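The kitchen as a language school

In Ponholm there is a small evening class where grown people learn a new language by eating together. The teacher came to the town 14 years ago and did not speak one word of what was spoken there. I met her in April, before the lesson, and she put the kettle on before I could ask anything.

"I had a grammar book and I was very good at it," she told me. "Then I went to buy bread and I could not understand the price."

She worked first in the office of a transport firm, Skalex, where people were kind but spoke quickly. What helped her was lunch. "At lunch you hear the same words every day. Pass me this, is it hot, who wants more. After 3 months I could make a joke about soup."

Her pupils meet at five o'clock and stay until the food is finished. Grammar comes only when somebody asks for it. I wondered if this is not too slow for people who must pass a test. She thought about it for a long time.

"It is slow, yes. But they come back. In my old course we were 42 at the start, and at the end you could hear the clock." 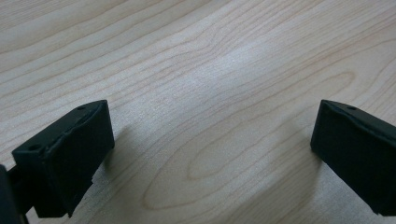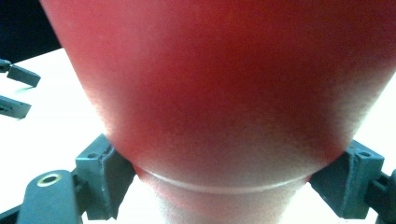
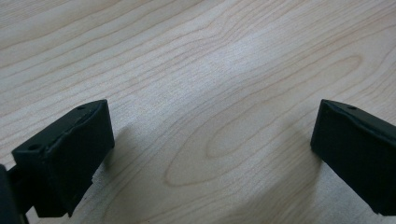
Light wood, and something red.

Mistakes at the table

She does not correct people while they eat. If a mistake is heard many times, she says the sentence again in the right way and continues with her plate. One pupil, who travels from Skullordale by bus, said "I am boring" for a whole winter when he wanted to say that he was bored.

"We all understood him," she said. "One evening he heard it himself and he put down his fork."

I asked if she still makes mistakes too. "With prepositions, every day. My neighbour says on the bus and I say in the bus, and we both arrive."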